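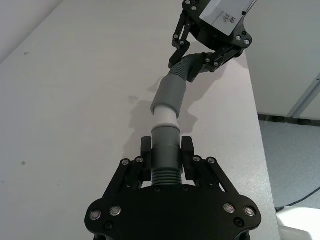
Two arms are the minimum for hose work, according to Marloes Coppens, because a flexible hose moves away from the fitting as soon as only one side of the joint is held. Her remark is often repeated in the build notes of the Niline, a two-arm robot for light assembly made by members of the Hutik shared workshop in Drundby.

Home > Projects > Robots > Tools > Contact

Niline

The Niline is a home-built robot with two arms, intended for joining plastic pipes, sleeves and corrugated hose. The design was started in a private garage and moved to the Hutik workshop when the second arm became too large for the bench there. The drawings are shared freely between the members.

Construction

Both arms carry a black gripper of the same general type, with two linkage fingers which close from the sides. The links turn on small silver bolts, so a worn finger can be changed without opening the wrist. A small camera is fixed at the wrist of the lower arm and looks along the fingers to the work. Each arm has a reach of 90 centimeters — enough to cover the table from one side.

The first finger pads were cut from hard plastic and slipped on smooth pipe. The present pads were made to hold smooth pipe better. The gripping force is limited in software to 25 newtons for hose and is set higher for rigid fittings.

Operation

In the usual task, one gripper holds a gray fitting upright near the tabletop, and the other comes from above with the corrugated hose. A sleeve at the end of the hose is brought to a short white pipe piece standing over the fitting. The hose arrives at an angle, and the correction of this angle takes most of the time in a cycle. The arms are guided by hand controllers. Automatic motion is used only for the return to the start position.

Versions

The first version had one arm and a fixed clamp, known among the members as the Hoekstra clamp. The second arm was added in August of the following year. A trial of 200 joints was then made, and 8 of the sleeves were damaged by too much force. The force limit was introduced after this trial.

See also: Hoekstra clamp; Hutik workshop

Last edited 22 July 2024

Filed under: Robot arms | DIY automation | Drundby

This site uses cookies to remember your settings. Accept | Read more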